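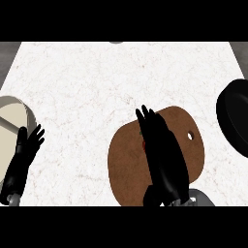

No. 49

Change of Gearing for the Coming Season

Category: Bikes & Equipment
Last updated: February
Reading time: 7 min

Readers of the previous number will recall that I had undertaken to decide, before the spring, whether the cyclocross bicycle would keep its two chainrings or be converted to one. The decision has been made and the work is finished. The following is a statement of what was done and on what grounds, together with certain matters arising that do not belong anywhere else.

The bicycle is an Indden, purchased secondhand four seasons ago and raced in every season since. It was supplied with a 46-tooth outer ring and a 36-tooth inner ring, a combination that was ordinary at the time and remains entirely serviceable. I had no quarrel with the ratios. My difficulty was with the front derailleur, which sits exactly where mud collects on a bicycle of this design and which, from November onward, could be relied upon to move the chain in one direction only. At the Omton round I rode the whole of the second half of the race in the small ring. At Tan I rode the whole of it in the large one, including the bank behind the pavilion, and was passed on foot.

It should be recorded that the derailleur was correctly adjusted on both occasions. The cable had been replaced in September and the housing with it. Several people have written to suggest a full-length housing run, and I am grateful to them. I tried this two winters ago. Shifting was heavier and the mud was unaffected.

The arguments against conversion were put to me most completely by Glenys Harries, with whom I have shared transport to races for longer than either of us would care to state. Her position is that a rider of my age and output has need of low gears, that he also has need of high ones on the road sections, and that a single ring obliges him to give up one or the other or else accept large steps between sprockets. She rides a double and intends to go on doing so. Her results are better than mine, and I mention this in fairness to her side of the question.

I considered the matter at some length and went through my notes for the past two seasons. I keep a record after each race of the course, the conditions, the tire pressures and any mechanical trouble, and until this winter I had never put it to any use. What it showed was that I had written the word "spun out" exactly once, on the descent to the finish at Sorna, where I was freewheeling in company with everyone else. The large ring had been of real benefit on starts, and on starts only. On the other side of the account there were more chain drops than I had remembered, and two of them had cost me a group I might otherwise have stayed with.

That was sufficient. A 40-tooth narrow-wide ring was ordered, along with a new chain and a set of shorter chainring bolts. I would draw particular attention to the bolts. Those made for a double are too long once the second ring has been taken away, and will bottom out before they have clamped anything. I knew this and ordered accordingly. I then fitted the old ones by mistake, having left both sets in the same tin, and spent a Sunday afternoon looking for the source of a creak which I attributed in turn to the pedals, the seatpost and the bottom bracket. The bottom bracket was removed, cleaned, greased and refitted. It had not required it.

The cassette is an 11-34. I had been advised to fit something larger, and for a rider whose courses include long climbs that would be sound advice. Ours do not. The longest hill in the series is at Tan, and if it cannot be ridden in 40 by 34 I am content to get off and carry the bicycle up it, that being one of the customary activities of the sport. The existing rear derailleur accepts a 34-tooth sprocket without modification, though the B-tension screw had to be turned in a good deal further than I expected. The derailleur does not have a clutch. I am aware of the prevailing opinion on this point and will return to it.

Chain length was determined by wrapping the chain around the ring and the largest sprocket, omitting the derailleur, and adding two links. This is the method I was taught and I have not found a reason to abandon it. The front derailleur was taken off and wrapped in a cloth, with its clamp and its bolt, and put away. The left-hand shift lever has been left in place. Its internal mechanism could be removed to save a small amount of weight, but the lever would then be of no use to anyone, and I may sell it or change my mind. A length of cable outer had left a mark on the down tube, which has been polished as far as it will go.

On the question of weight generally, I am asked about this more often than about any other aspect of the bicycle. The parts removed weighed 793 grams together, a figure which includes the two rings, the derailleur, the clamp, the cable and its housing, and which is therefore somewhat flattering. The new ring must be set against it. I do not believe that I can feel the difference when riding. I can feel it when lifting the bicycle over the barriers, or persuade myself that I can, and I decline to investigate further.

Three rides have been completed in the new arrangement, each of them on the loop out past the reservoir and back by the farm track. The first was in dry weather and established very little. On the second the chain came off once, at the cattle grid, while I was not pedaling. I shortened it by one pair of links that evening, having found on a second inspection that I had been generous. The third ride was conducted in heavy rain with the track in a condition very like the lower field at Omton in December, and the chain stayed where it was throughout. Shifting at the rear was unremarkable. I had been told to expect noise from the extreme sprockets and there is a little, chiefly in the 34, at which point I am usually making enough noise of my own.

The absence of a clutch is the outstanding matter. It is the general view that a single ring without a clutch derailleur will drop its chain on rough ground, and the cattle grid may be cited in support. Against this, a great many people raced on single rings before clutches were available, generally with a guard on either side of the ring. My intention is to race the first two spring events with the present derailleur and an inner chain catcher, which cost very little and is already fitted. Should the chain come off in either event, a clutch derailleur will be purchased. Glenys has asked that this undertaking be put in writing, and it now has been.

I have made one further alteration which was not part of the original plan. With the left-hand cable gone, the handlebar tape on that side had to be unwound to withdraw the housing, and the tape did not survive. Both sides have been rewrapped, beginning at the ends of the bar and working toward the stem. The new tape is black. It replaces a white tape that had been a mistake from the day it was fitted. While the bar was bare I rotated the hoods upward by a small amount, perhaps five millimeters at the tip, and have found this a more noticeable change than the gearing. My wrists are straighter on the descents and I am braking with two fingers where I had been using three. Anyone who has ridden for years in a position set on the first evening of ownership may wish to try something of the kind.

Correspondence. A reader in Sorna asks whether the same ring may be used on a road bicycle in the summer. It may, if the bolt circle matches and the chainline is tolerable, but I would look closely at the top gear before doing so. Another reader asks what became of the tubular wheels described in an earlier number. They are hanging in the hall. One tire has been glued and the other has not, and the position is unlikely to alter before the autumn. A third correspondent objects to my remarks on bottle cages in cyclocross, and I accept that for the longer training rides a cage is useful and that my wording was too strong. I had in mind racing only. My own cage bolts have been greased and put back in their holes to keep the water out.

The spring events begin at Tan, on the old course, with the start moved to the other side of the car park. I understand the bank behind the pavilion is to be included twice per lap. The next number will deal with tire pressures, on which I have received more letters than I can properly answer individually, and with the brake pads, which I have put off mentioning until I know whether the new ones have bedded in.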